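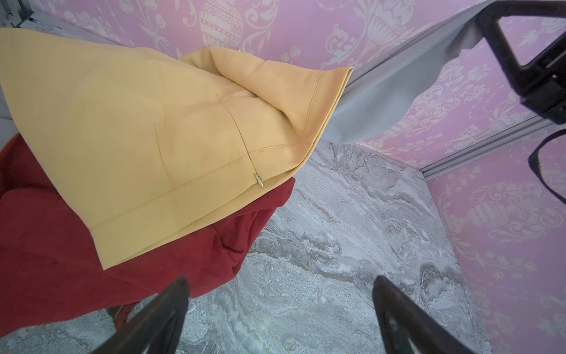

Yellow fabric with zipper pull, dark red cloth underneath.

December, bench notes, started 4:20 pm

Third round with the Stornik camcorder, the one Houda Cherkaoui carried back from the trade show wrapped in two sweatshirts. The press kit calls it "pocket broadcast." My pockets disagree, but fine.

Today was low light and autofocus. Same setup as last time: blackout curtain down, one lamp on the dimmer, gray card at the far end of the bench, the Bravov next to it on the second tripod so both get the same misery. Lens wide open on each. Stabilizer off. I forgot the stabilizer on the Stornik for the first two clips, so ignore clips 1 and 2. They are very smooth and mean nothing.

Noise first. Stornik holds up well until 18 dB of gain, then the shadows start to crawl. Bravov gives up a stop earlier but does it gracefully, more like film grain than ants. If you go by the spec sheet the Stornik wins by a mile. If you go by looking at it, I'd call it for the Bravov and argue later. Maiara Miranda looked at the two side by side without being told which was which and picked the Bravov twice, then picked the Stornik on the third go and refused to discuss it.

Autofocus. Face tracking on the Stornik is quick, and it will also track the face on the wall calendar if you give it half a chance. Walked toward the camera 20 times at a normal pace. It held me for 16 of them. On the other four it went to the calendar. I have taken the calendar down, and should repeat the run, but my knees vote for after lunch tomorrow.

Battery: the show demo promised an afternoon. Ours lasted long enough to do the walking test and one cup of coffee. To be fair, I had the screen at full brightness and the wireless link on the whole time, hunting for the phone app, which is called Flatik and which wants my birthday before it will show me a histogram. I told it I was born in 1900. It wished me well and crashed.

Audio is the nice surprise. The built-in mics are clean, hardly any handling noise, and the wind cut filter does its job in front of the desk fan. The headphone jack is on the same side as the screen hinge, so the plug pokes you in the thumb whenever you tilt the screen down. Somebody signed off on that.

Heat: warm at the grip after a long 4K take, no shutdown. Fan noise in the recording only if you go looking for it. I went looking for it.

Price talk. Houda says they want to land under $1,000 with a card in the box. For that money I'd forgive the thumb thing. I would not forgive the menu, where white balance lives under "Mood."

Things to do:
Repeat walk test, no calendar
Get a slower card from the drawer and see if 4K still records or just says it does
Ask Ouazzani for the loan of their light meter again, and give back the last one first
Update firmware (the update wants the battery full, see above)
Maiara to shoot the stairwell with both, handheld, stabilizer ON, written on tape on the camera so I can't mess it up

Files are on the shared drive under stornik_lowlight. Clip 7 is the good one. Clip 11 is me looking for the lens cap.

Stopped at 6:50. Lens cap still missing.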